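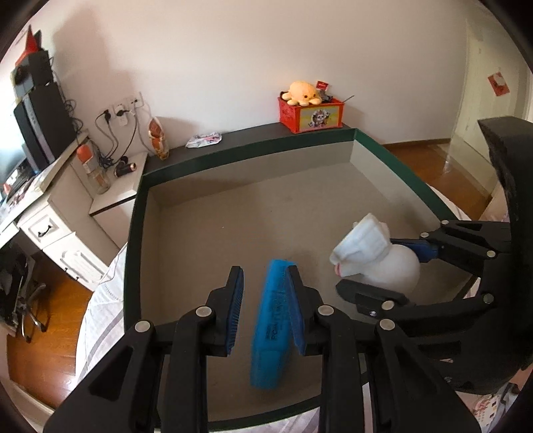

그림 1. 짙은 녹색 테두리의 사각 트레이와 그리퍼

의공학종합설계 최종보고서

과제명: 가정용 수액 주입펌프의 경보음 구분성 개선에 관한 연구
팀명: Tralten
지도: Florante Galang
제출일: 2019년 5월 30일

요약

본 과제는 가정에서 사용하는 수액 주입펌프의 경보음이 비전문 사용자에게 충분히 구분되지 않는다는 문제의식에서 출발하였다. 본 팀은 폐색, 기포, 배터리 부족, 주입 완료의 네 가지 상황에 대응하는 경보음 세트를 새로 설계하고, 시험용 음향 재생 장치 Dakus를 제작하여 기존 방식의 경보음 세트와 비교하였다. 평가는 의료기기 사용 경험이 없는 성인 20명을 대상으로 진행하였으며, 479건의 유효 응답을 확보하였다. 오답은 모두 89건이었고, 그 가운데 4분의 3 이상이 기존 방식의 세트에서 발생하였다. 다만 폐색과 기포 경보를 서로 혼동하는 경향은 개선안에서도 완전히 해소되지 않았다. 본 보고서는 설계의 근거, 장치의 구성, 평가 절차와 결과, 한계를 차례로 기술한다.

1. 과제의 배경

1.1 가정 내 주입 치료와 경보

수액 주입펌프는 정해진 속도로 약액을 투여하는 의료기기로, 병원에서는 간호 인력이 작동 상태를 확인하고 경보에 대응한다. 가정에서 사용하는 경우에는 환자 본인이나 가족이 그 역할을 맡는다. 병원과 가정의 가장 큰 차이는 경보가 울렸을 때 곧바로 도움을 청할 수 있는 사람이 가까이에 있는지의 여부이다. 사용자는 대개 한두 차례의 교육을 받은 뒤 혼자 기기를 다루게 되며, 교육에서 들은 경보음을 실제 상황에서 처음 다시 듣는 시점은 수 주가 지난 뒤일 수 있다.

또한 가정에서는 펌프가 항상 시야 안에 있지 않다. 휴대형 기기는 가방이나 옷 안에 들어 있고, 야간에는 침대 옆 탁자 아래나 이불 곁에 놓인다. 화면의 문구를 확인하려면 기기를 꺼내어 조명을 켜야 하므로, 소리만으로 상황의 종류와 긴급도를 짐작할 수 있는지가 대응 속도에 영향을 준다.

1.2 선행 자료의 검토

본 팀은 과제 초기에 경보 시스템 관련 국제 규격인 IEC 60601-1-8의 기본 개념을 학습하였다. 해당 규격은 경보 상태를 우선순위에 따라 고, 중, 저로 나누고 청각 신호의 특성을 규정하고 있다. 우선순위에 따른 구분은 긴급도를 전달하는 데 적합하지만, 같은 우선순위에 속한 서로 다른 상황을 사용자가 구분하는 문제는 설계자의 판단에 맡겨지는 부분이 있다고 팀은 이해하였다. 규격에 대한 이러한 이해는 학부 과정의 수준에서 정리한 것이며, 인증 실무에서의 해석과 다를 수 있다.

음향 인지 분야의 교재와 강의 자료에서는 음높이의 차이보다 리듬의 차이가 훈련받지 않은 청취자에게 더 쉽게 기억된다는 설명을 여러 차례 확인하였다. 개선안의 기본 방향은 이 설명을 따랐다.

1.3 예비 면담

3월에는 가정 간호 실습을 지원하는 교내 기관인 Sarmiento 실습센터의 협조를 얻어 실습 지도 인력과 면담을 진행하였다. 면담에서 반복적으로 나온 의견은 다음과 같다.

경보가 울리면 원인을 확인하기 전에 음소거 단추부터 누르는 사용자가 많다.
배터리 부족 경보와 주입 완료 경보를 같은 소리로 기억하는 사용자가 있다.
폐색 경보는 자세를 바꾸는 것만으로 해소되는 경우가 많아, 사용자가 점차 가볍게 여기게 된다.
청력이 저하된 고령 사용자는 높은 음역의 경보를 잘 듣지 못한다.

본 팀은 이 가운데 소리의 구분성에 관한 항목을 과제의 범위로 정하였다. 음소거 동작의 설계와 고령 사용자의 청력 문제도 중요한 주제이나, 한 학기 안에 적절한 평가를 수행하기 어렵다고 판단하여 제외하였다. 면담 내용은 참여자의 동의를 얻어 요약본으로만 보관하였으며, 개인을 식별할 수 있는 정보는 기록하지 않았다.

2. 과제의 목표와 범위

본 과제의 목표는 두 가지이다. 첫째, 네 가지 경보 상황을 짧은 안내만으로 구분할 수 있는 경보음 세트를 제안한다. 둘째, 제안한 세트를 기존 방식과 동일한 조건에서 비교할 수 있는 시험 장치와 절차를 마련한다.

실제 약액을 주입하는 장치의 제작과 임상 환경에서의 시험은 범위에 포함하지 않았다. 시각 표시와 진동 신호 역시 다루지 않았다. 따라서 본 보고서의 결과는 청각 신호만을 제시한 조건에 한하여 해석하여야 한다.

3. 경보음 설계

3.1 비교 기준 세트

비교의 기준이 되는 기존 방식의 세트는 특정 제품의 경보음을 복제한 것이 아니다. 본 팀은 같은 음색의 단음을 반복하되 반복 횟수와 음높이만 달리하는 방식을 택하여 네 가지 소리를 구성하였다. 이하에서는 이를 기준안이라 한다. 기준안의 네 소리는 전체 길이와 음량을 개선안과 동일하게 맞추었다.

3.2 개선안

개선안에서는 각 상황의 물리적 성격을 리듬에 반영하였다. 폐색 경보는 간격이 점점 좁아지는 연속음으로 구성하여 흐름이 막히는 느낌을 주고자 하였다. 기포 경보는 불규칙한 간격의 짧은 음을 사용하였다. 배터리 부족 경보는 음높이가 단계적으로 내려가는 느린 소리이며, 주입 완료 경보는 상승하는 두 음을 한 번 들려준 뒤 긴 휴지를 두는 소리이다.

초기 시안에서는 상황별로 음색까지 달리하였으나, 팀 내부 청취에서 배터리 부족 경보가 휴대전화의 알림음과 비슷하게 들린다는 의견이 있어 음색의 차이를 줄였다. 최종안에서는 폐색과 기포에 같은 음색을 사용하고, 배터리 부족과 주입 완료에 다른 한 가지 음색을 사용하였다. 긴급한 상황과 그렇지 않은 상황을 음색으로 먼저 나누고, 각 묶음 안에서는 리듬으로 구분하도록 한 것이다. 이 결정은 뒤에서 논의할 혼동 양상과 관련이 있다.

3.3 음량과 음역

모든 소리는 기본음 외에 여러 배음을 포함하도록 합성하였다. 단일 주파수의 순음은 방향을 알기 어렵고, 기기가 천이나 가방에 덮였을 때 잘 들리지 않는다는 점을 고려하였다. 음량은 재생 지점에서 동일한 거리에 소음계를 두고 보정하였으며, 평가일마다 시작 전에 다시 확인하였다.

4. 시험 장치 Dakus

4.1 구성

Dakus는 소형 마이크로컨트롤러 보드, 음성 증폭 회로, 스피커, 응답 단추 네 개로 이루어진 탁상형 장치이다. 보드는 미리 저장된 음원을 무작위 순서로 재생하고, 참여자가 누른 단추의 종류와 반응 시간을 기록한다. 기록은 메모리 카드에 문자 파일로 저장되며, 참여자에게는 이름을 대신하는 임의의 부호만 부여하였다.

외함은 교내 제작실에서 출력하였다. 첫 번째 외함은 스피커 구멍의 면적이 좁아 저음이 심하게 감쇠되었고, 두 번째 외함에서 구멍의 배열을 바꾸어 해결하였다. 이 과정에서 예정보다 한 주가 더 소요되었다.

4.2 소프트웨어

재생 및 기록 프로그램은 C 언어로 작성하였고, 결과의 정리에는 교내에서 제공하는 통계 프로그램 환경인 Uvine을 사용하였다. Uvine으로 옮기는 과정에서 반응 시간의 단위가 잘못 변환되는 오류가 한 차례 발견되었다. 원본 파일을 보존하고 있었으므로 전체 자료를 다시 불러와 수정하였으며, 본 보고서의 모든 결과는 수정 후의 자료를 기준으로 한다.

4.3 안전에 관한 사항

장치는 저전압 배터리로 작동하며, 참여자의 신체에 부착되는 부분이 없다. 음량의 상한은 프로그램에서 고정하여 평가 도중 변경할 수 없도록 하였다. 전원부에는 퓨즈를 두었다.

5. 평가 방법

5.1 참여자

의료기기를 직접 사용한 경험이 없는 성인 20명이 평가에 참여하였다. 모집은 교내 게시판을 통하여 이루어졌으며, 참여자 대부분은 재학생이었다. 참여자에게는 평가의 목적과 중단할 권리를 서면으로 안내하고 동의를 받았다. 청력에 관하여 진단받은 이상이 있다고 답한 지원자는 포함하지 않았다.

5.2 절차

참여자는 먼저 한 세트의 네 가지 소리를 설명과 함께 두 번씩 들었다. 이어서 간단한 읽기 과제를 수행하여 소리에 대한 주의를 잠시 돌린 뒤, 무작위 순서로 제시되는 경보음을 듣고 해당하는 단추를 눌렀다. 각 소리는 세트마다 세 번씩 제시되었다. 한 세트가 끝나면 휴식 후 다른 세트로 같은 절차를 반복하였다. 순서에 따른 영향을 줄이기 위하여 참여자의 절반은 기준안을, 나머지 절반은 개선안을 먼저 들었다.

소리가 끝난 뒤 정해진 시간 안에 단추를 누르지 않은 경우는 무응답으로 기록하고 오답에 포함하였다. 재생 도중 외부 방송이 겹친 한 건은 유효 응답에서 제외하였다.

5.3 배경 소음

평가실에는 가정의 생활 소음을 모사한 녹음을 일정한 음량으로 재생하였다. 녹음에는 텔레비전 소리, 설거지 소리, 대화 소리가 포함되어 있다. 소음의 종류를 조건으로 나누어 비교하지는 않았다.

6. 결과

6.1 정답과 오답

유효 응답 479건 가운데 오답은 89건이었다. 오답 중 68건은 기준안에서, 나머지는 개선안에서 나왔다. 무응답은 7건으로, 모두 기준안을 제시한 구간에서 기록되었다.

기준안에서는 네 소리 사이의 혼동이 고르게 나타났다. 특히 배터리 부족과 주입 완료를 서로 바꾸어 답한 경우가 많았는데, 이는 예비 면담에서 들은 의견과 일치한다. 개선안에서는 이 두 소리의 혼동이 거의 나타나지 않았다. 반면 개선안의 오답 대부분은 폐색과 기포 사이에서 발생하였다.

6.2 반응 시간

반응 시간은 개선안의 주입 완료 경보에서 가장 짧았다. 폐색 경보의 반응 시간은 두 세트 사이에 뚜렷한 차이가 없었다. 개선안의 폐색 경보는 간격이 좁아지는 과정을 어느 정도 들어야 그 특징이 드러나므로, 소리의 앞부분만으로는 판단하기 어려웠던 것으로 해석된다.

6.3 참여자의 의견

평가 후 자유 기술 문항에서 여러 참여자가 개선안의 배터리 부족 경보를 가장 기억하기 쉬운 소리로 꼽았다. 기포 경보에 대해서는 기기가 고장 난 것처럼 들린다는 의견이 있었다. 한 참여자는 폐색 경보가 지나치게 불안감을 준다고 답하였으며, 야간 사용을 고려할 때 검토가 필요한 의견으로 판단하였다.

7. 논의

개선안이 오답을 줄인 것은 분명하나, 그 효과를 리듬의 차이만으로 설명할 수는 없다. 개선안은 음색에서도 두 묶음으로 나뉘어 있었고, 묶음 사이의 혼동이 크게 줄었다는 점에서 음색의 기여가 작지 않았을 것으로 보인다. 리듬만 바꾼 세트를 추가하였다면 두 요인을 나누어 볼 수 있었을 것이다. 지도교수도 중간 발표에서 이 점을 지적하였으나, 외함 재제작으로 일정이 지연되어 반영하지 못하였다.

폐색과 기포의 혼동은 안전의 관점에서 가볍게 볼 수 없다. 두 상황은 사용자가 취해야 할 조치가 다르다. 폐색의 경우 관이 눌리거나 꺾인 곳을 먼저 확인하지만, 기포의 경우에는 교육받은 절차에 따라 관의 상태를 확인하고 필요하면 의료진에게 연락하여야 한다. 후속 설계에서는 폐색 경보의 첫 부분에 고유한 음형을 두어 초기에 구분이 이루어지도록 하는 방안을 우선 검토할 필요가 있다.

8. 한계

참여자의 연령대가 좁고 실제 사용자 집단과 차이가 있다. 가정용 주입펌프의 사용자에는 고령자와 만성 질환자가 포함되며, 이들의 청력과 피로도는 본 평가의 참여자와 다를 수 있다.

학습 직후의 구분 능력만을 측정하였다는 점도 한계이다. 앞서 기술한 바와 같이 실제 상황에서는 교육과 첫 경보 사이에 긴 시간이 놓인다. 같은 참여자를 일정 기간 후 다시 평가하는 계획은 학기 일정상 실시하지 못하였다.

기준안은 본 팀이 구성한 것이므로, 본 결과를 시판 제품의 경보음에 대한 평가로 인용하는 것은 적절하지 않다.

9. 향후 계획

Dakus의 회로도와 프로그램은 학과 자료실에 보관하며, 다음 학기의 종합설계 팀이 이어서 사용할 수 있도록 사용 설명서를 함께 제출한다. 음원 파일은 기준안과 개선안을 모두 포함한다. Sarmiento 실습센터와는 고령 참여자를 대상으로 한 재평가의 가능성을 협의하고 있으며, 이를 위해서는 별도의 연구윤리 심의가 선행되어야 한다.

진동 신호를 함께 사용하는 방안에 대해서는 회로의 여유 단자를 미리 확보해 두었다. 다만 현재의 배터리 용량으로는 진동 모터를 장시간 구동하기 어려우므로 전원부의 변경이 필요하다.

10. 감사의 글

과제 전반을 지도해 주신 Florante Galang 교수님과 면담에 협조해 주신 Sarmiento 실습센터 관계자 여러분, 그리고 평가에 참여해 주신 모든 분께 감사드린다.

부록 목록

부록 가. 경보음 세트별 음형 도식
부록 나. Dakus 회로도 및 부품 목록
부록 다. 참여자 안내문 및 동의서 양식
부록 라. 소리별 혼동 행렬
부록 마. 사용 설명서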